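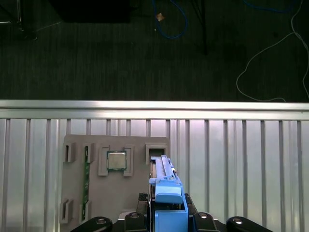
The gray board with its slot holders, and a green circuit board standing in the middle.

I have been putting off the computer post since April, mostly because I couldn't decide if it was one post or two. It's one.

The short version is that I'm taking apart an old desktop tower to see what is worth keeping. My cousin Yara Jaber had it in her hall closet for years with the vacuum cleaner on top of it. She paid 564 for it, secondhand, and used it for her bookkeeping until she got a laptop. She told me to keep the parts or throw them out, and she wants the drives wiped either way.

I keep parts on a holder board now. Before that I used a shoebox, and before that the kitchen counter. A circuit board laid flat on a counter gets things put down on it. Standing up in a slot it takes less space, and I can read both sides without picking it up. I have been calling the board Bruna, after the street where I had my first workshop, and the name has stuck in my notes.

On to the inside of the case. I started with the cables, as I always do. Power supply cables are the worst part of any old tower. They are made long enough to reach everything, so whatever you don't need gets stuffed into the first gap. I follow each one back from its connector before I pull anything. If a plug won't move, there is usually a clip on the side that I missed.
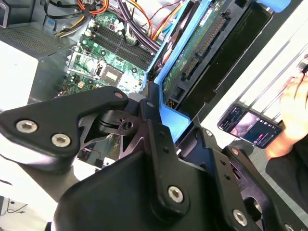 Memory slots on the motherboard, with the power cables across the top.

Memory is easy. Push the latches out at both ends and the stick comes up by itself. I put the sticks in a paper envelope and write the size on the front. Yara's machine had 2 sticks when it left the closet, and those are going to Raghda Twal, who has an older tower she uses for scanning family photos. She has 1,669 of them done and hasn't reached the seventies yet.

The processor takes more patience. The lever on the socket has some spring in it, so keep a finger on it while you let it up. Lift the processor straight out and don't slide it. I bent pins on a different machine that way and spent an evening with a mechanical pencil trying to straighten them. 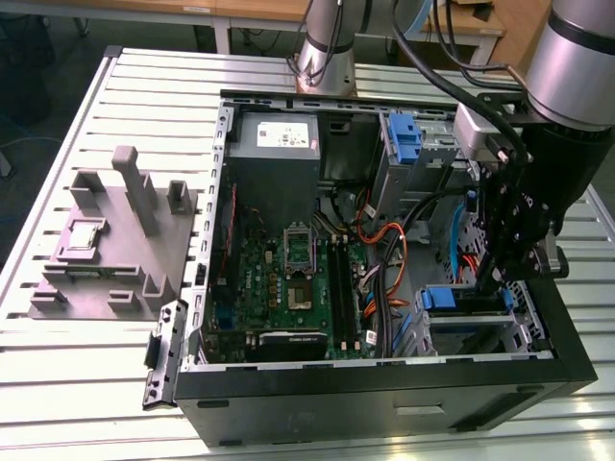 Deciding what to keep is the slow part. My rule is that a part has to have a place to go within a month, or it gets recycled. That sounds strict, but I had 13 dead optical drives in a cabinet once and I don't want that again. With this tower the DELL motherboard can stay where it is for now, and so can the graphics card, the black one with the small NVIDIA label along the bottom. I like the drive bays on these cases, with the blue latches you can work by hand. The power supply I will test before I decide. The cables I will sort by connector, and the SATA ones always get used, so the red and the blue are both staying.

The case itself will probably go to the recycling depot on Mandau Road. They take metal in the mornings only, and they want the plastic front off first.

I still need to wipe Yara's drives. I'll do that next and write down which program I used, as two people asked after the last post.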